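Ticket: Kids' check-in list drops families with two surnames
Opened by: Janaína Siqueira, children's ministry, Brululthorpe Community Church
Status: Solved, leaving open through August

First message, 8:40 am
Hi team! We love the new Plirkard check-in for Sunday kids' club, and the line at the door moves so much faster now. One snag though. When a parent types a double last name, the family doesn't come up, and the label printer gives us a blank sticker. It happened to 21 families at the last all-age service. Single last names are fine. We're on the church office desktop, and the list has 2,136 people in it, counting the old youth group records from Plornmont.

Reply from support, 9:15 am
Thanks Janaína, great detail! Could you try one of those families on the office desktop and again on the tablet by the creche door? Please also tell us how the name was entered when they first signed up.

Janaína, 10:05 am
Same on both! I tried Rezende on its own and the family popped right up — but with the second name after it, nothing. They were typed in from the paper welcome cards.

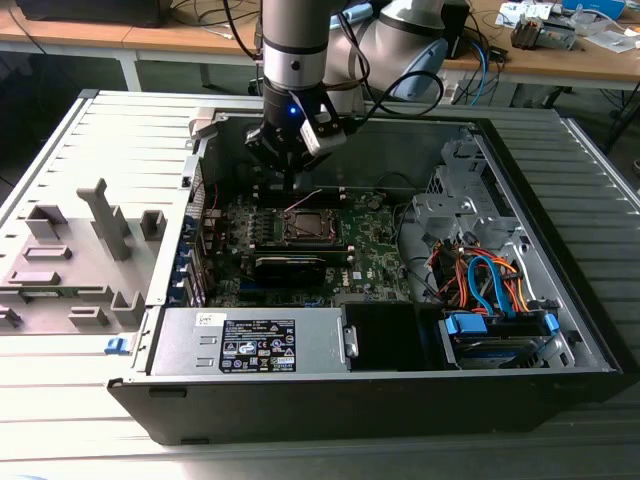 Step 1: Check for extra spaces
Open a family record, click in the last name box and press End. If the cursor sits past the last letter, delete the gap and save. Janaína found double spaces between the two names on every record she opened. Brilliant spotting!

Step 2: Clean the whole list
Go to People, Tools, Tidy Names. It works in batches of 300, so keep pressing Next until the button turns gray. Export a copy of the list first, please.

Step 3: Reprint a test label
Pick one child, check them in, print, then check them out again so the room count stays right.

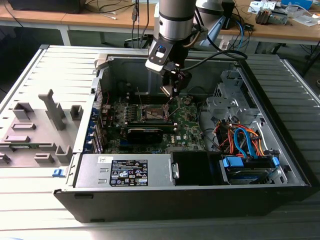 Open desktop tower, with the graphics card below the CPU socket.

Janaína, 2:30 pm
It worked!! All 21 families come up now, and the stickers have names, rooms and allergy notes on them. The toddler leaders are thrilled. Could the search skip double spaces by itself someday? I'd like to keep this open until the August holiday club sign-ups are in.

Support, 2:50 pm
So happy to hear it! Passed on as a feature request, and the ticket stays open for you.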